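Comparing Two Grippers in Simulation: A Drawer Test You Can Set Up in an Evening

I love drawers. If you want to find out what a gripper is really like to work with, skip the cubes and the pegs and ask it to open a drawer. There's a small handle to grab, a direction you have to pull in, and a whole piece of furniture that will happily push back if you get the angle wrong. You learn more in one evening of drawers than in a week of stacking blocks!

This tutorial covers how I compare two grippers on a two-armed robot in simulation. My pair for this round was the Ikside parallel gripper and the Birhane, but the steps work for anything you can load as a model.

What you need

A simulator with contact physics you trust, a robot model with swappable end effectors, a room with a dresser in it, and a way to drive the arms. I use a Brenismont controller with its default settings. A scripted motion works too, though you'll miss the feel of it.

Step 1: Fix the camera first

Pick your viewpoint and leave it alone for the whole comparison. I work from the robot's own view, looking out over the torso, and I don't level it. A tilted view takes some getting used to (the first few minutes are pretty rough on the neck), but it's the view the policy gets later, so I want to struggle with the same angles it will.

Save the camera pose in the same file as the gripper settings. I once kept them in separate files and spent a whole evening comparing two viewpoints instead of two grippers.

Step 2: Match the boring numbers

Before any driving, make the two setups as alike as you can:

Same fingertip friction.
Same closing speed.
Same physics rate. I run at 1000 steps per second, and below that small handles start to jitter in the fingers.
Same start pose for both arms.

Grip force is the one I leave at each model's own default, and I write down what it was. Forcing a weak gripper up to match a strong one hides exactly the thing you came to find out.

Step 3: Park the idle arm

Only one arm pulls. The other still has to go somewhere, and where you put it matters a lot more than I expected when I started. Send it out to the side, fingers up, clear of the furniture. Then bring the working arm in low until the fingers are just in front of the drawer fronts, and stop there. Save that pose. Every attempt starts from it.
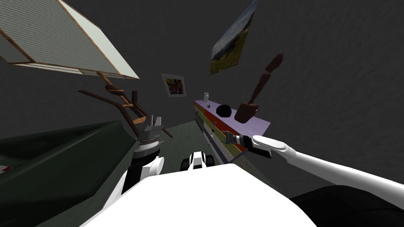

Lemlem Gebreyes wrote in after the first version of this page to say that parking the idle arm so far out makes the test too easy, and that a fair comparison should start with both arms close to the furniture, the way they would be in a cramped bedroom. I think she's right for a final test. For a first pass I still like the clear start -- you want to see the gripper's problems before you see the planner's problems. So do this version, then hers.

Step 4: Approach the handle

Small round handles are the fun part. A parallel gripper can take one from the sides or from top and bottom, and the two feel completely different. Try both before you start logging.

Come in straight. If the fingers arrive at a slant, one of them touches first and the contact solver gives the handle a shove. Slow down for the last stretch, close, wait a moment, and only then pull.

Step 5: Pull and log

For each attempt I log four things: whether the fingers closed on the handle, whether the drawer moved, whether it opened past the halfway point, and whether anything standing on top of the dresser fell over. That last one is my favorite! Loose objects up there are a free sensor for how jerky your pull is. A tall, thin ornament will tell on you long before a bowl does.

I did 235 attempts with each gripper, and the Ikside failed to hold the handle in 69 of its runs. Most of those were slanted approaches, so put that on my driving as much as on the hardware model. The Birhane slipped less but was fussier on the way in, and I bumped the drawer front with it over and over.

Step 6: Change one thing and repeat

Pick the failure you saw most and change a single setting. For me it was fingertip friction, then closing speed. Lower closing speed helped both grippers, and it helped the Ikside a lot.

If you get stuck

Handle passes through the fingers: your collision shapes are too coarse. Rebuild them for the handles before touching anything else.

Drawer opens and springs back: check the joint damping on the drawer.

Whole dresser slides toward the robot: it's too light, or you never anchored it. Give it a real weight -- the anchored version is handy for debugging, but it will flatter a clumsy pull.

Next I'm loading the Lotwood three-finger hand into the same room, with Lemlem's close start from the very first run. The pose file needs a new wrist offset for it, so that's tonight's job.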